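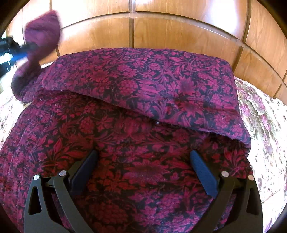

How long should you air a quilt before putting it away for the season? I give mine two full days, and a third if the weather has been damp.

I learned this from my grandmother in Kidmont, who treated the changing of the bedding the way other people treat a holiday. Sometime in May the heavy quilts came off, the cotton spreads went on, and for that whole stretch the back porch looked like a ship with its sails up. We kids ran in and out between them (we were told not to, every year, and every year we did it anyway) and I can still call up the smell of them, a bit like cedar and a bit like toast.

I'm early this year. It's been such a mild March that I woke up two nights in a row with my feet sticking out, and when that happens I don't care what the calendar says, the wool batting has to go. So I've spent most of this week on it, in between everything else, and I thought I'd write down how I do it for my niece, who asked, and for anybody else who has inherited more quilts than closets.

First, the airing. Pick a dry day with a little breeze and keep them out of strong sun, especially the old reds and browns, which fade faster than you'd believe. I lost most of the color on one side of my Tandesham quilt by leaving it over the railing through a long lunch. It's still warm, and I still love it, but I put the pale side down now when company comes.

Then look it over for loose seams. I do mine in the evening with the good lamp and the radio on. A popped seam takes five minutes if you catch it in spring and a whole weekend if you don't. My friend Kwesi Alhassan taught me to mend with a thread one shade darker than the cloth, and I've done it that way ever since. He made a quilt with 354 pieces in it for his daughter's wedding and finished the binding in the car on the way there, so I tend to listen to him.

Washing is where people get nervous. I wash the everyday ones once a year, cold, on gentle, and the old ones I leave alone unless there's a real stain. If you must, use the bathtub, a very small amount of mild soap, and a sheet underneath to lift it out with – a soaked quilt weighs as much as a calf and the stitches won't hold it.

Now, folding. Fold in thirds, never in the same place as last year. Creases that sit in one spot turn into cracks, and a bit of rolled-up cotton sheet tucked inside each fold helps a great deal. I used to swear by plastic bins, until I opened one up and got a nose full of mildew. These days everything goes into old pillowcases with a paper tag pinned on, and then up on the shelf in the hall.

The one that stays out all year is the little nine-patch from the church sale in Ditby. I paid 11 dollars for it and it has been on picnics, under sick children, and around a leaking water heater. It lives on the back of the couch and the cat has her own opinions about who it belongs to.

Next I have to do something about the blanket chest, which has a hinge that bites. I bought a new one at Kekana last fall and put it in a drawer somewhere, so tomorrow I'll be going through the drawers.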